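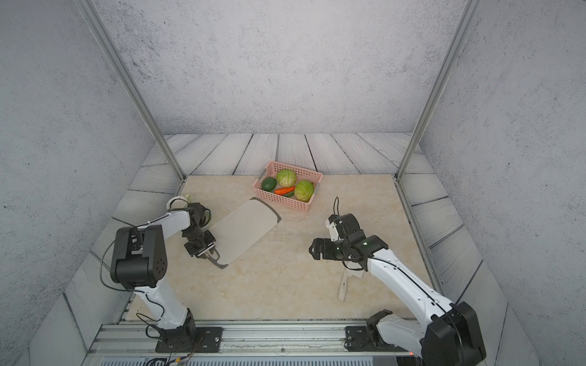 Section 4. Setting Up Your Clurkalon Yogurt Maker for the First Time

Welcome to the fun part! By now you have everything out of the carton and you have checked it against the parts card (if the lid gasket is missing, look inside the inner pot, where it likes to hide). Set aside a quiet half hour for these steps. Most of that time is rinsing and waiting, so put the kettle on for yourself while you're at it.

4.1 Choosing a spot

1. Pick a flat, steady surface near a wall outlet. Yogurt sets best when it is left completely alone, so stay away from the top of the fridge, the dishwasher, and any shelf that shakes when a door closes.

2. Leave a hand's width of open air on every side. The base gives off a gentle warmth and needs room to let it go.

3. Keep the unit out of direct sun and away from drafts. A sunny windowsill in February can be chilly at breakfast and surprisingly toasty by noon, and the heater has to chase those changes all day long.

Note: The cord is short on purpose. If it won't reach, please move the yogurt maker closer to the outlet and leave the extension cord in its drawer.

4.2 Washing the parts

4. Wash the inner pot, the lid, the gasket, and the strainer in warm, soapy water. Rinse them well, and then rinse them once more. Leftover soap can slow down the cultures and leaves a taste you will notice.

5. Wipe the base with a damp cloth and dry it right away.

CAUTION: Never put the base in water or hold it under the faucet. If water gets into the vents, unplug the unit, turn it upside down on a towel, and leave it for a full day before you try it again.

6. Let everything air dry. The gasket has a narrow groove on its underside that holds on to water, so give it a good shake.

4.3 The warm-up run

We ask you to do one run with plain water before you make any yogurt. It clears away the faint factory smell and lets you get to know the buttons with nothing at stake.

7. Set the inner pot in the base and pour in 2000 ml of cool tap water. This comes right up to the upper fill line.

8. Press the gasket into the lid, working your way around with your thumb, and close the lid until it clicks.

9. Plug in the unit. The display shows two dashes. Press MODE until you see the little cup, then press START.

10. Let it run for one hour. You may hear a soft tick now and then as the heater switches on and off. It's perfectly normal, and after a batch or two you will stop hearing it.

11. Press STOP, unplug the unit, and let it cool. Pour out the water and dry the pot.

Note: If the display shows E2, the pot is not sitting all the way down. Lift it out, check for anything trapped underneath, and turn it gently until it drops into place.

4.4 Your first real batch

12. For a first try we suggest a small batch of 300 ml of whole milk and one spoonful of plain yogurt with live cultures. Small batches set a little faster, and you won't feel bad if it comes out too tangry for you.

13. Stir slowly, close the lid, and choose the eight-hour setting. Please don't peek!

Timing for larger batches, Greek style, and the Bartoš starter packets is covered in Section 5.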